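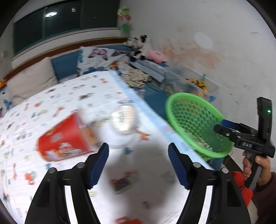 Brauche mal Rat zu Bettlaken. Wir haben im Gästezimmer das Bett an der Wand stehen, auf dem abends gegessen wird (ja ich weiß), und jetzt such ich was womit ich Fett aus bedruckter Baumwolle rauskriege ohne dass die Tiere verblassen. Ist das weiße Laken mit den orangen Giraffen, hellblaue Borte am Rand, und der rote Pappeimer liegt da natürlich auf der Seite mitten drauf. Die Kinder hängen an dem Ding, neu kaufen ist also nicht. Gallseife hab ich da, Spüli auch. 60 Grad trau ich mich nicht. Hat wer Erfahrung mit Drekix, dem Pulver? Danke schonmal

knopfkiste: Was steht im Etikett? Ohne Etikett rät man nur rum. Spüli pur drauf, 3 Stunden liegen lassen, dann 40 Grad. Fertig.

Jahangir Uddin: Drei Stunden ist viel zu lang bei Druck. Bei uns sind von den roten Motiven nur noch rosa Flecken übrig. Halbe Stunde reicht völlig. Und bitte keine Gallseife auf Oliv und Türkis, hab ich einmal gemacht und nie wieder.

knopfkiste: Das war dann billiger Druck, liegt nicht am Spüli. Meine Bepari-Wäsche macht das seit Jahren mit.

Jahangir Uddin: Ja schön, er hat aber keine Bepari sondern Kinderlaken. Schreibt er doch.

waschtag70: Drekix ist ok, riecht halt. Nicht in die Maschine damit, in die Schüssel. Und vorher an der Borte testen, innen am Saum wo mans nicht sieht.
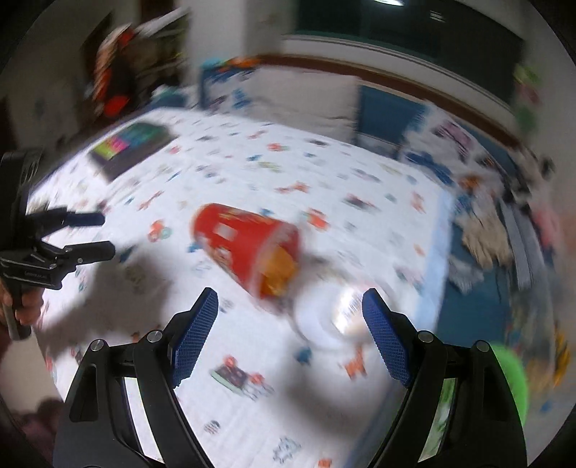
Tharindu Hettiarachchi

So, Nachtrag vom Fragesteller. Etikett ist rausgeschnitten, weiß der Geier von wem. Laken müsste von Viltilden sein, im März bestellt, finde die Rechnung nicht mehr. Der Eimer lag wieder, Öffnung voll mit was Orangegelbem, zerknüllt, und so ein runder weißer Deckel oder Teller gleich daneben. Die Hunde und Giraffen sind überall drauf, da gibts keine Stelle wo man unbemerkt testen kann, außer am Saum. Mach ich heute abend. Nehm dann die halbe Stunde, drei Stunden ist mir zu heikel.

knopfkiste: Wie du meinst. Beschwer dich aber nicht wenns nicht rausgeht.

lina_aus_w: Mal ne andere Idee, warum nicht einfach ne Wachstuchdecke drunter?? Rindico hat welche, abwischen, zusammenfalten, gut is. Spart euch die ganze Diskusion

waschtag70: Wachstuch auf Matratze rutscht. Lieber ein altes Badetuch, am besten dunkel.

Jahangir Uddin: Oder am Tisch essen. Duck und weg

Tharindu Hettiarachchi: Haha. Tisch ist voll mit Steuerkram. Badetuch probier ich. Am Saum getestet inzwischen, Spüli macht nix an den Farben, Drekix hat das Hellblau minimal angegriffen. Also Drekix fliegt raus. Wer will kann die Packung haben

lina_aus_w: Ich nehm sie! Schreib dir ne PN

Zuletzt aktualisiert: 16. September 2026

Kommentare

Gast: Bei mir ging Fett nur mit Kartoffelmehl raus. Drauf, über nacht, abbürsten. Dann erst waschen.

Minka_K: Kartoffelmehl bei nem ganzen Laken?? viel Spaß beim saugen

Gast: Nur auf die Flecken natürlich.

oskar929: Und, ists jetzt rausgegangen oder nicht? Hab das gleiche Problem mit nem Kissenbezug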